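The kitchen wall, part two

27 June 2026

I promised an update on the kitchen back in the spring and then I went quiet, so first of all, sorry, and thank you to those of you who wrote to ask whether I was still living with bare plaster. I am! There's a square of it over the stove that I've grown fond of, in the shape of a boot. The rest of it I'd be glad to see the back of.

When we moved in, the wall had a brown vinyl covering that had gone sticky near the burners, and I pulled it off in one long evening with a plastic scraper and a bucket of hot water (and a podcast about shipwrecks, which I recommend for this sort of work). I figured I'd have something new up by the end of the month. What I hadn't figured on was how hard it would be to choose. I can pick a sofa in ten minutes. I picked this house in an afternoon. But a pattern that I'm going to look at every single morning while I wait for the coffee – that turns out to be a different kind of decision.

My grandmother's kitchen in Grisitz had a pattern of blue leaves all along one side, and if I'm truthful, that's what I've been chasing. I remember sitting at the table with my chin on my arms and following the leaves from the door to the window and back again while she peeled apples. I asked my cousin Annelies Dierckx whether she remembered them too, and she said yes, of course, only they were green and they were birds. We went back and forth on it for an hour on the phone. She's promised to dig through her mother's albums when she visits in August, and I'm telling you now that they were leaves.

Anyway, I've had samples taped up for weeks. I ordered 5 at first, and then a few more when the first batch all looked gray by lamplight. The one I loved best on paper has tiny diamonds in it and made me feel a little seasick by dinnertime. Sebastián Lagos from next door came over to return a casserole dish, stood in front of them for a good while, and said he liked the plaster. He painted his own kitchen white and has never regretted it, and I can see why, though his kitchen gets the morning sun and mine gets whatever is left over.

The cost has been on my mind as well. The quote to have the whole wall done properly was 3000 dollars, and doing it myself came to 429, before I'd bought a decent level. So I'm doing it myself. My husband has offered to hold things.
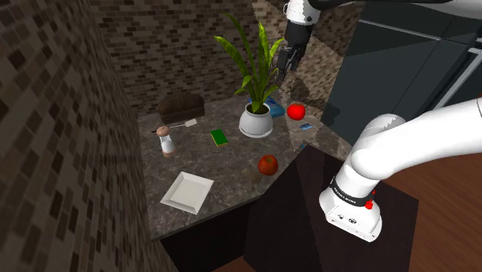
I've also come around to thinking that light matters more than the pattern does, or at least that you can't judge one without the other. A wall behind a counter gets shadows on it all day long, from the faucet and the fruit bowl and your own two hands, and they can do funny things to a design. I like how a faint shadow can lie across a patterned wall, like the one under those two dark fingers, and the pattern just carries on around it. So I've started holding a wooden spoon up in front of each sample at different times of day and seeing what happens. The diamonds did badly. The one with the trailing vine, called Berkovora, did very well indeed, even at seven in the evening with only the little lamp on.

It's not my grandmother's pattern. The leaves are rounder, and there's a yellow in it that she'd have called loud. But I took the others down last night and left that one up, and this morning I caught myself following the vine with my eyes while the coffee dripped. I'm ordering it after lunch, plus two extra rolls, and I'm going to trace around the boot before I cover it up.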